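Bench notes: taping a sorting grid on a cardboard top

Brisden Workshop Newsletter, 3/18/24

Members have asked how to mark out a large table so that bins go back to the same place each time. The method below is the one used for the Rirnex packing layout. It needs cardboard, cloth or vinyl tape in a dark colour, a long straight edge and a soft pencil.

Cover first. Lay the cardboard with the flutes running the long way and trim it flush with the table. Single-wall board is adequate for light bins. Fix it at the corners and at the middle of each side. Do not glue it down, as the top will need replacing. Any fixture that bolts to the table goes on before taping starts, and the tape is then worked up to its base plate.

Set the cell size from the bin footprint. Two sizes of bin are in use and they do not share a common width, so the cell was taken from the smaller. The larger one sits over a line. This is acceptable provided the same line is always used and the position is written on the bench sheet.

Mark both ends of every line in pencil before cutting any tape. Measure each mark from the same corner of the table. Measuring from the previous line adds a small error each time, and on the first attempt the last column came out 20 mm narrow.

Run the long strips first, then the cross strips. Hold the tape clear of the board, line it up with both marks, and press down from the centre outwards. Tape lifted from cardboard takes the surface with it, and a strip that has been moved once will not hold well at the second attempt. Tape 47 mm wide was tried and took up too much of each cell. A narrower roll is better.

Open-fronted bins should face a side that can be reached. Where a conveyor feeds the table, put the bin directly at its end and leave the cell beside it clear. Flat items such as card and paper should lie on the bottom of the bin, with one edge near enough to the opening to be picked up.

Keep leads and hand-held controls off the grid. A separate side table is the simplest answer. Cable ties from the Živković stores order are in the second drawer, and 1,058 remain, so there is no need to ration them.
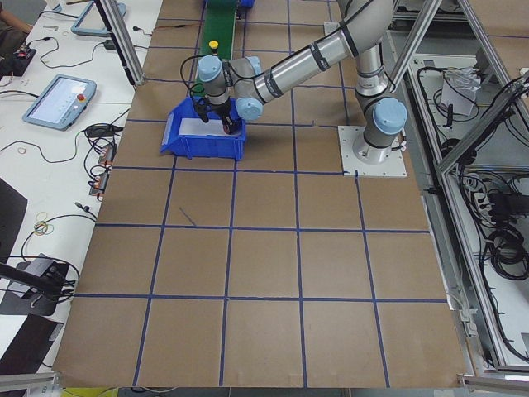 Blue bin at the end of the green conveyor, set across a tape line, with a flat white sheet inside.

Inspect the tape monthly. Ends lift before middles. Cut back a lifted end square and overlay a fresh piece on it. The cardboard top is due for replacement in July, and the pencil marks should be copied to the new sheet before the old one is thrown out.

Stikosex tape is out of stock at present. Please put requests for other colours on the stores list by the door.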